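3.2 The small drawer unit

The second group of objects in our study is small storage for the desk. Many people keep such a unit at home or in the office for pens, receipts, medicines or sewing things. We wanted to know which parts of it guide the hand when a drawer is opened, and how well people can guess what is inside. In the interviews of the first stage, 63 of 162 persons said that they open the wrong drawer at least once in a day.

The unit stood on a white table against a light grey wall, and there was nothing stored on its lid during the sessions. It has three drawers, one over another, with dark translucent fronts and white bands between them.
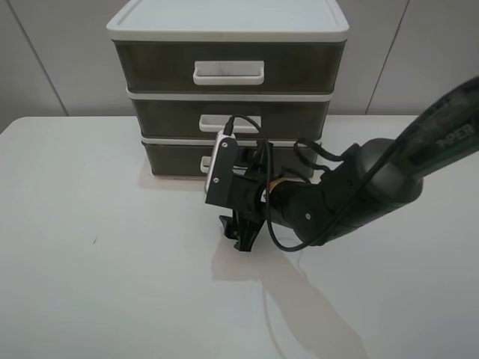

The dark fronts are a compromise that we find in many products of this type. They hide disorder, but they also take away the information which a clear front would give. The participants in the pilot told us that they remember the drawers by their height and do not try to look through. For this reason we treat the three levels as separate conditions in the analysis, and the handle is described for each.

The handles are white against a dark ground, so they are easy to find by eye. The contrast helped the older participants most, and two of them mentioned it before we asked. A handle in the form of an open loop can be taken with one finger or with two, and we recorded both ways under the same code.

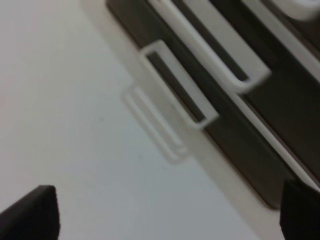 3.2.1 Handle and edge

When we speak of the edge, we mean the pale strip which borders the dark surface. A raised edge of this kind stops the finger before it comes to the handle. In ten of the pilot trials the hand touched the edge first and then moved to the handle. We count this as one contact and not as an error.

Katalin Halász coded the contacts and Tamás Tóth repeated the coding for a part of the material. They disagreed in eight cases, all of them with the lowest drawer.
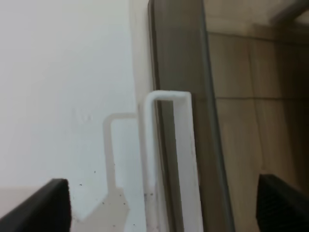
The width of the white parts is also important for the grip. A flat, wide strip gives a better feeling of safety, while a narrow one is more comfortable for a light pull. Our participants did not agree on which they prefer, and we report the answers without ranking them.

Figure 4. The three-drawer unit on the table, with the arm at the right and the gripper in front of the bottom drawer.
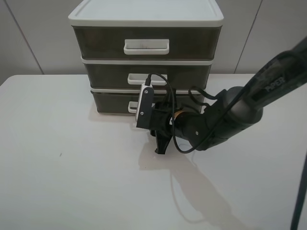 Nahuel Mansilla
Research assistant, household objects group

Note on the procedure. The lid was left free in all sessions, although at home it is often used as a shelf. Its raised rim would keep small things from rolling down, and some participants asked if they may put their keys there. I propose to include the lid as a fourth storage place in the November series.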